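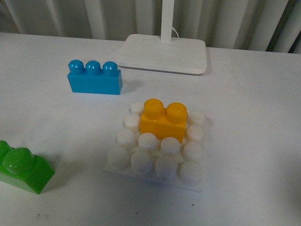 Endurance Coaching, Level 2
Handout 4: Setting and using functional threshold power
Instructor: Eftychia Mavromatis
Revised 2018-07-11

Read this before the lab on the Hindmont trainers. Handout 3 (heart rate zones) is assumed.

1. Terms

Functional threshold power (FTP) is the highest average power, in watts, that a rider can hold in a quasi-steady state for close to an hour. It is a field measure. It should not be read as a direct estimate of lactate threshold, although the two usually move together in a trained rider.

Normalized power (NP) is a weighted average that gives more weight to hard efforts. For a steady indoor ride NP and average power are nearly the same. On a hilly course NP will be higher.

Intensity factor (IF) is NP divided by FTP. A rider with an FTP of 240 W who rides at an NP of 180 W has an IF of 0.75.

2. Test protocol used in this course

Warm up for 15 minutes, easy, with 3 spin-ups of one minute each. Ride easy for five minutes. Ride five minutes hard, then ten minutes easy. Then ride 20 minutes at the highest power that can be held evenly. Cool down for ten minutes.

FTP is taken as 95 percent of the average power for the 20 minutes. Do not leave out the five-minute hard effort. Without it the result is often too high, most of all in riders with a sprint or track background.

Zero the power meter after the warm-up. Write down the room temperature and whether a fan was used. A test done without a fan is not comparable with one done with a fan.

3. Worked case: Kenuvham bike leg

The athlete is training for a long-course race in August. Data are from her own meter.

20-minute power: 221 W
FTP: 221 x 0.95 = 210 W
Planned IF: 0.70 to 0.74
Target NP: 147 to 155 W

The course gains 900 m, most of it in the second half. On climbs she may go up to 100 percent of FTP (210 W) for no more than 4 minutes at a time. On descents faster than 45 km/h she stops pedaling.

Total mechanical work was estimated at 2050 kJ. With a gross efficiency near 24 percent, the energy cost in kcal is close to the work in kJ, so the same number can be used for planning food.

4. Common errors

Starting the 20 minutes too hard. Compare the first five minutes with the last five. If the drop is more than 8 percent, repeat the test on another day.

Using an indoor FTP outdoors without a check. Many riders test lower indoors. See Deligiannis, chapter 6, in the course reader.

Mixing two power meters. A crank meter and a trainer may differ by several watts. Test and train on the same one.

5. For the lab

Bring a completed Plavon log sheet with your last two weeks of riding. Pairs are posted outside the lab. Eirini Gkikas will run the second group. Files are due in .fit format, with left/right balance turned off.

Reading for next time: course reader, chapter 7, sections on running pace off the bike.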